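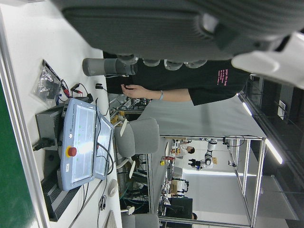 The first thing I learned about teaching a robot is that you have to slow way down. The second is that your shoulder is going to hate you by lunchtime.

I spent three days at Schwerdtfeger, a small automation shop on the edge of Hovcombe that shows robots how to do jobs by hand. Somebody takes hold of the arm, or drives it from across the room with a controller, and does the job over and over until there's a big enough pile of good examples to train on. They call each one a demo. A simple job might need 809 of them. The one I got put on, seating a little plug into a socket and pressing until it clicks, had a target of 2000.

I'd figured on a morning, maybe two. (I know, I know.)

My teacher on day one was a woman who'd come over from a bakery in Skellness, where she'd iced cakes for years, and I have never seen anybody so calm around a machine that weighs more than her fridge. She put my hand on the arm just behind the gripper, told me to breathe out, and switched it over so the joints would go slack. It's such a strange feeling! The arm floats. You push and it goes with you, a bit heavy, like walking a big dog that's decided to be nice. Then you stop and it just hangs there waiting.

So I guided it over to the plug, closed the fingers, lifted, swung across, lined up, pressed. Click. I was thrilled. She played it back for me on the screen and I'd wobbled the whole way over like I was carrying soup, and right before the socket I'd stopped dead for four seconds while I thought about it. She threw it out. If you hesitate, the robot learns to hesitate, and it'll do it in the same spot every time, for no reason it could ever explain to you.

We threw out 41 of mine that first day. I'm told that's pretty normal. I'm choosing to believe it.

Remote control was next, and I'd expected to be better at it because I wasted a lot of my twenties on video games. Nope. You hold a grip in each hand and the arm copies you, with a tiny lag, and the part that gets you is that you can't feel anything. By hand I could tell when the plug was sitting crooked, a sort of scrape that came up through my wrist. From the chair I was going by eye alone, and I kept leaning on the socket way too hard. The system they use is called Vollel and it buzzes the grips when the force gets high. Mine buzzed so much that the guy at the next bench took his headphones off to look.

But there are good reasons to do it that way. When you're holding the arm, your own hand and elbow end up all over the camera view, and the robot isn't going to have your elbow around when it works alone. Drive it from a chair and the pictures come out clean. The shop goes back and forth on this, and there's a friendly split down the middle of the lunch table. The hand people say their demos are smoother. The chair people say the hand people will all need new rotator cuffs by December.

What surprised me most was how much of the day is fiddling. You reset the plug. You move it an inch so the robot doesn't decide plugs only live in one place. You turn it around, you do it with the blinds open, you do it with the blinds closed. A cord comes loose and you spend twenty minutes finding which one. Somebody bumps a bench and you check everything again. People had their own little habits for getting through it, podcasts mostly, and one fellow who hummed the same tune for every single demo to keep his timing even. I tried that. It works, though I can't listen to the song anymore.

I went back on Fri 4 April to watch the first real run. The count had ended up at 2275, once they'd added extra demos for the corner of the tray where it kept missing. Everyone pretended to be busy with something else. The arm came down, picked up the plug, carried it over nice and smooth, and then, just above the socket, it dipped a little to the left before going in.

I do that. I dip to the left. The woman from the bakery looked over at me and raised one eyebrow, and then she went to reset the tray.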